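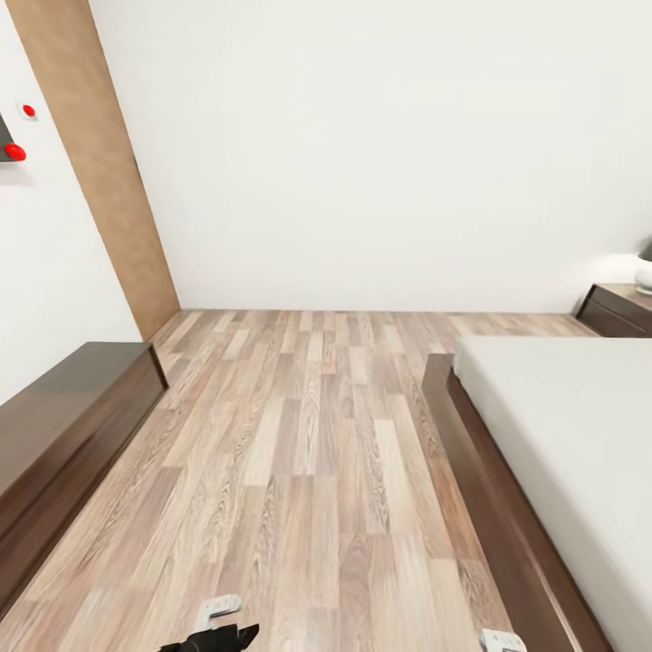 Re: [Foulkes list] Moving the summer meet online

Jun 9, 2020

Hi all,

Just catching up on the thread, sorry for the silence! I did ring Hallia this morning and they'll carry our deposit over to January, so that's one worry gone. The Claltik puzzle swap is another matter – we have 122 jigsaws promised and postage on a 3,000 piece box is dreadful (I paid more to send my Vavgate harbour than I did to buy it).

My idea is that we swap in pairs, within 10 miles, and leave boxes on doorsteps. Anybody further out can wait for January. I've been doing mine on the bedroom floor for weeks and my knees have had enough, so I'd love something smaller! 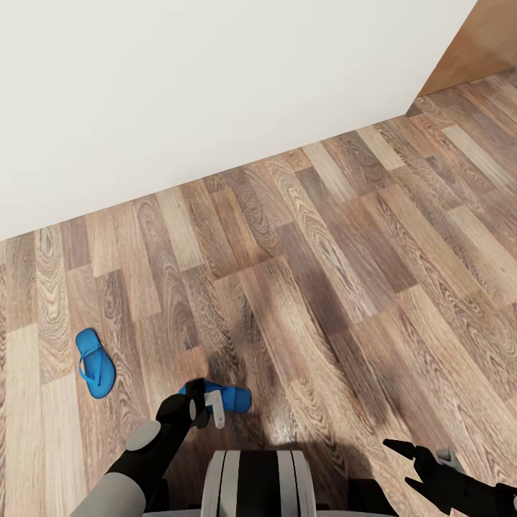

> Doorsteps are fine by me but please can we tape the lids down? Last
> year's lighthouse came with half the sky in the bottom of the carrier bag.

Yes, tape please, and write on the lid if you know of a missing piece. I'll send the pairs round at the weekend.

Cheers for now

Print this message
E-mail this message

Recent on this list:
Sorting trays, any good?
Foulkes newsletter
Missing edge piece, Vavgate harbour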